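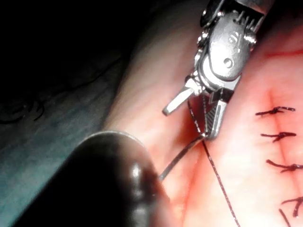
Home stitching kits and the two-hour promise

Every few months a new thing turns up that says it can teach grown adults a hand skill in an afternoon. This time it is stitching practice kits, the kind with a soft pad that stands in for skin, a few packets of thread and a leaflet. Readers have been writing in to ask whether they should buy one before a long hiking trip, or for the cabin, or for a teenager who says she wants to be a surgeon. We bought two, the Stemel and the Wedeck, and spent longer with them than the sellers say we would need to.

The short answer is that they are a decent hobby purchase and a poor safety purchase. The sellers would like you to blur those two.

Take the Stemel first. It costs $35 and comes in a zip case that is better made than anything inside it. The leaflet promises "confident closure in 2 hours." Confident is a funny word to put there. I felt confident after one evening, and my knots were still sliding loose when I tugged on them the next morning. A person who can tie a neat row on a pad that lies flat on a kitchen table, under a good lamp, with a cup of coffee next to it, has learned to tie a neat row on a pad.

The pad does not bleed or flinch. It has no dirt in it. It also never asks the question that comes well before any thread, which is whether the cut should be closed at all. Neither leaflet spends more than a few lines on this. Closing a dirty wound can trap the dirt inside, and a deep cut may have damage underneath that you can't see or feel for. Most first aid classes teach people to press, clean, cover and get help, and I haven't seen anything in these kits that would make me change that order.

The Wedeck kit is a bit more honest in its wording. It says "for training use only" on the front, in type you can read without glasses. Then you go to the product page and find it listed under Emergency Preparedness, between the water filters and the hand-crank radios. I wrote to the company to ask which it was. The reply thanked me for my interest and gave me a discount code.

Then there is the thread. Both kits come with packets printed to look like the real item, and in both cases the small print says the contents are not sterile. A lot of buyers will miss that. If you own one of these kits, keep it in a drawer with the craft supplies, well away from the first aid box, and tell the rest of the house what it is.

What about the claim that practice at home makes you calmer in an emergency? Ummont, the outdoor store that stocks both kits, makes a good deal of this in its spring catalog. It may be so. I'd want to see it shown somewhere other than a catalog. My own guess is that a weekend first aid class does more, mainly because someone is watching you and will say when you have the bandage on wrong. The kits can't do that. The Wedeck has a video course, but you pay again after the first lesson, and the first lesson is mostly about the second.

The Ung refill pads deserve a mention too. They are sold as fitting any kit and they are cheaper. Mine tore along the old holes sooner than I expected, and I went back to the pad that came in the box. Maybe I pull too hard. The leaflet would say so.

For the teenager, fine, go ahead. It's a nice way to find out if you like slow, fussy work with your hands, and it costs less than a lot of things teenagers ask for. Sewing on a few buttons would tell you some of the same things for nothing. An adult should be nearby, the needles are sharp and they roll off tables. I found one of mine with my sock.

For the cabin, spend the money on gauze, tape, a pressure bandage, gloves and a bottle of clean water that you replace now and then. Check the dates on whatever is already in the box. Put the address of the cabin on a card by the door so a guest can read it out over the phone - this costs nothing, and half the cabins I've stayed in don't have one.

We'll keep the Stemel at the office through April if any local members want to try it before buying. The case has a broken zipper pull now, so please open it gently.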